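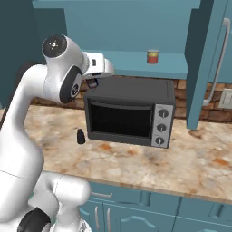
The Fletwood kitchen cell in simulation, with the gripper over the rear of the toaster oven.

The Fletwood cell is a simulated robot workcell used to rehearse kitchen tasks with a single arm. It was built by Trekstead and is distributed through the Cidance scene library. The maker presents it as a stand-in for a real kitchen, a claim that users have had reason to doubt.

Layout

The cell consists of a white arm, a marble countertop and a set of teal cabinets. A toaster oven with a glass door and three knobs stands against a brick backsplash, under a shelf. The gap between the oven and the shelf is narrow, and most planning failures reported for the cell involve the gripper entering it from the side.

Setup

Setup starts with the arm base, whose position is entered by hand. The joints are then moved one at a time to their limits and the readings compared with the joint file. The manual calls this step optional. Users who skip it tend to find out later, when the elbow passes through a cabinet without a collision being logged.

A reach check follows. The gripper is brought over the back corners of the oven top, then to the door handle and each knob. The check passes if all points are reached within 300 seconds, a generous limit that says little about how well the arm moves. It does not test whether the oven door can be opened.

Upkeep

Trekstead describes the cell as maintenance-free. In practice the collision shapes need to be rebuilt after most library updates, and the door hinges lose their friction values when a scene is saved under a new name. Version 7, released in March, was meant to cure the hinge fault. It did so for the oven but not for the upper cabinets - their doors still have to be reset by hand.

Reception

Trekstead cites 3,251 completed test runs as proof of stability. The figure is hard to weigh, as the company has not published the number of runs that were started. A separate log kept by users lists almost 2,000 runs and shows frequent restarts after contact with the shelf. No comparison with a physical kitchen has been released.

Last edited September 3, 2024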